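About Us

Estidcombe is a coffee room and a small school of table service, and after all these years we still find it hard to say which of the two comes first. Brynhildur Stougaard opened the doors in Nunby one April with 7 tables, a borrowed grinder and a firm belief that a cup of coffee deserves to be set down properly. Wendy Whitlock joined her that same summer, and between them they wrote the little handbook we still teach from (it has grown a good deal since, mostly in the section on napkins).

Our students start at the table, well before they go anywhere near the coffee machine. They learn to wipe a mug inside and out, and to check the handle, where fingerprints love to hide.
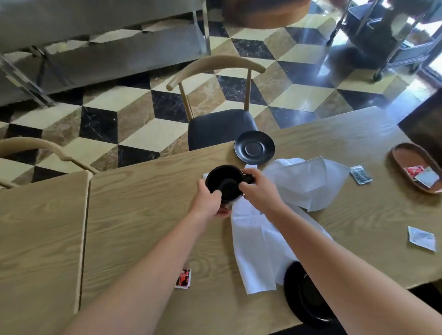

We take the same care with the classes themselves. Groups stay small, everyone gets a table to practice on, and you're welcome to stay as long as you like afterward — plenty of people do, and the pot is usually still warm. Last year we welcomed 200 students, some from cafes and hotels, others who simply wanted to lay a nicer table at home, and we were so glad to have every one of them!

The Plirkley course is our longest and covers cups, saucers, sachets and folding. Yeoman is the short one, a single morning, and a lovely way to find out if you enjoy this kind of work. 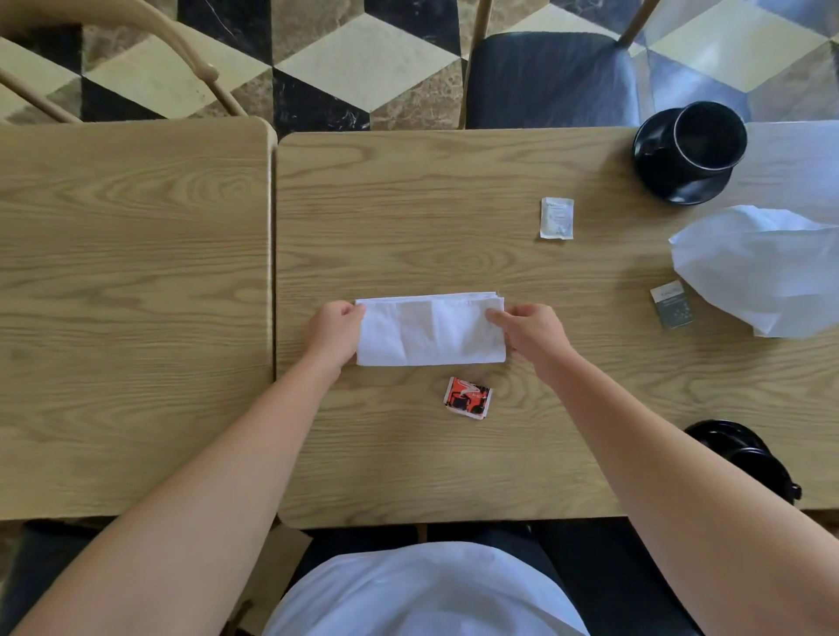
Folding a paper napkin at the table, with a black cup and saucer close by.

Come by for a coffee and ask for Wendy — she'll happily show you around.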